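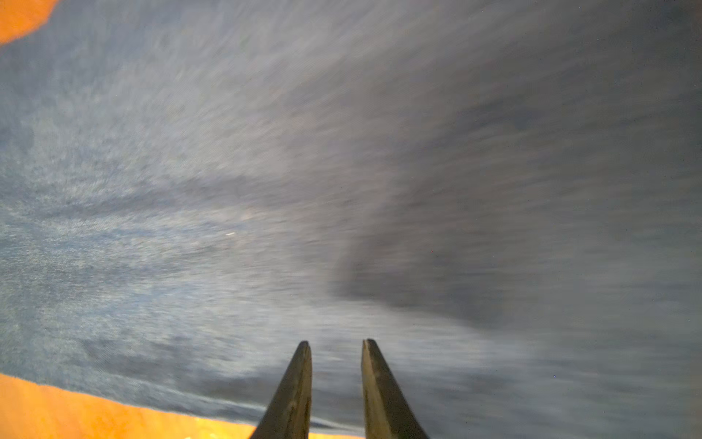 Pale fibres from fleece blanket on jeans, wash again or brush?

Hello all. I washed my jeans together with an orange blanket (Onel, bought in February) and now the jeans have small light hairs everywhere. I washed them a second time alone and it became only a little better. I do not want to use the machine a third time for this. What do you use? I live near Busthorpe, so the big shops are far.

3 answers

Bitov
Do not wash again before you remove the dry fibres. Put the jeans flat on a hard place and take a damp rubber glove, then stroke always in one direction, from the waist down. It takes 25 minutes for one pair, maybe less.
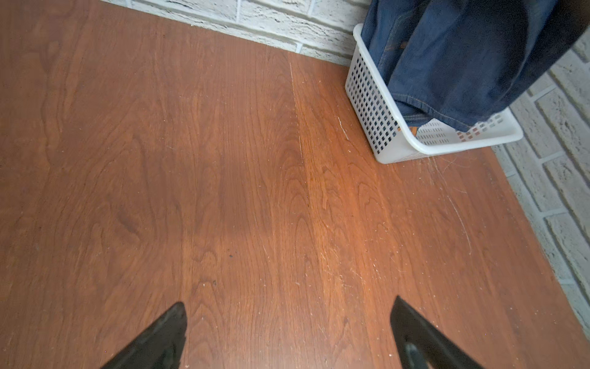

The table is more important than the glove, I think. On a bed the cloth moves with your hand and you get nothing. I do it on a wooden table, and mine already has fine white scuffs and curved little scratches in the finish, so I am not afraid for it — but if yours is new, put a towel first. Check also the buttons, they mark the wood. Afterwards wipe the dust from the top, or the next clothes will collect it.

kun_23
Tape works. Cheap one is ok.

Onion357
Tumble dryer for ten minutes on cold air, then empty the filter. For the blanket, wash it alone the first few times, inside a pillow case if you have one. Mine was losing hair until the fourth wash.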